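Nellden Wound Care News
21/02/2018

STITCHES AT HOME - the new leaflet is (nearly) here

Quick one as we go to print tonight. The stitches leaflet has finally been signed off. Only took since October. 2494 copies coming from the printer, odd number, don't ask. 1157 go to the clinic desks, the rest to Çınar pharmacy and the branch library. If you want a bundle for your surgery or group, email before the end of the month please. Bundles are 40 or 80, no splitting.

Big change from the old one: the washing advice is clearer. Too many people ringing the desk in a panic about showers. Follow whatever your discharge sheet says first, always. The leaflet is only a backup.
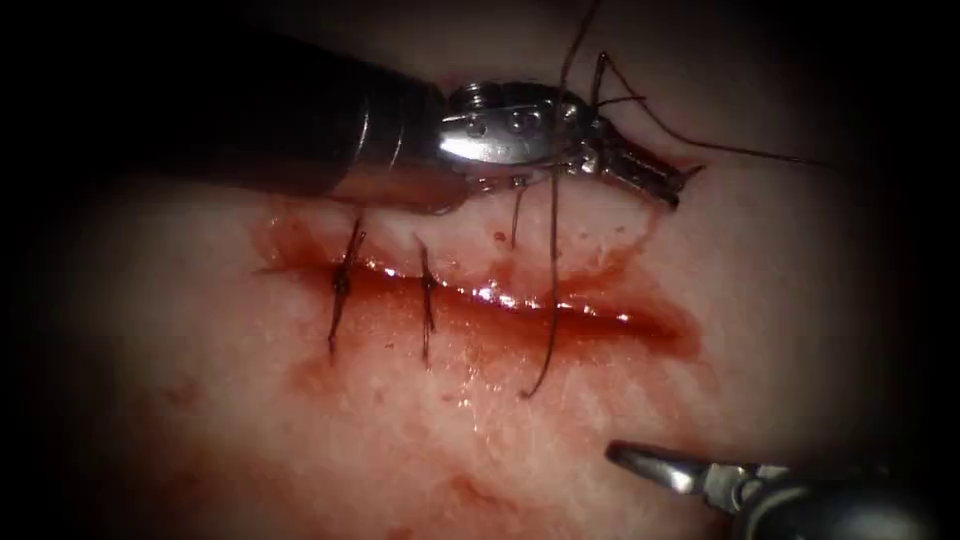
Second change is a bit on types of stitches. People come home and don't know what they've got, dissolving or the kind that has to come out, and then the removal appointment gets missed. So there is now a box on the front for the nurse to fill in. Type, how many, date out. Separate stitches, each tied on its own like the two dark ones at the left end of the cut, are often the sort that need taking out, but you can't tell for certain by looking. Some dark thread dissolves. Ask before you leave. If the box is blank, ask agian.

Also please stop trimming the ends at home. We had a run of this over the winter. If an end is catching on clothes put a dry dressing over it and ring us.
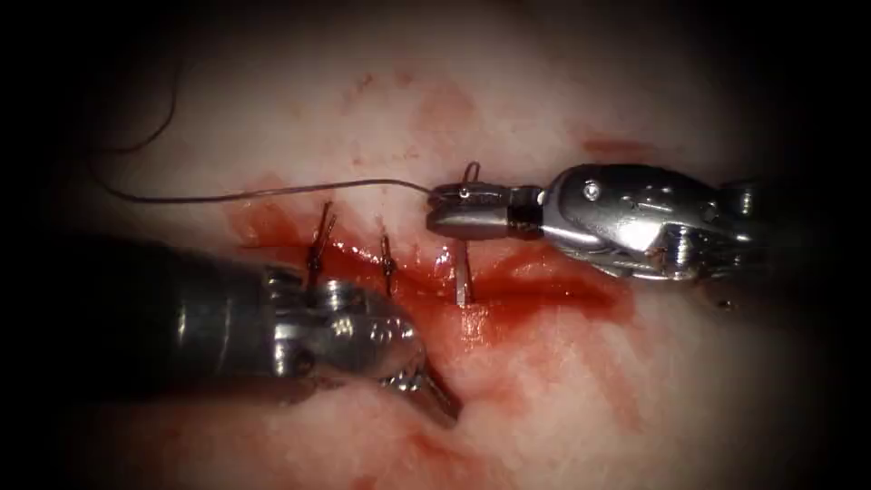 What's normal and what isn't gets a whole page now. Bit of bruising, tightness, itching as it knits, mostly fine. The page starts from the day you get home, so don't compare your own with a wound on the table, where there can be red all along the seam even with the edges together. At home you're looking for the opposite. Fresh bleeding that won't stop with ten minutes of firm pressure, spreading redness, heat, pus, a temperature, edges coming apart: ring the same day. Out of hours, 111. Heavy bleeding, 999.

Drop-in talk on all this at the Billari Rooms, tea from half six, talk at seven. Bring questions. Please don't bring your 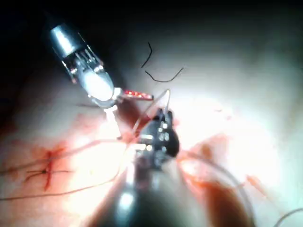

own used dressings in a bag to show us, there is a clinic for that. Parking at the back only, the front is dug up. Ramp is round the side by the bins.

Last thing. The Zestico tape samples have all gone, sorry. More on order, no date yet. If you had a roll and it made your skin sore, let the desk know which batch, its on the inside of the cardboard.

Large print copies of the leaflet to follow. Turkish version is with the translator.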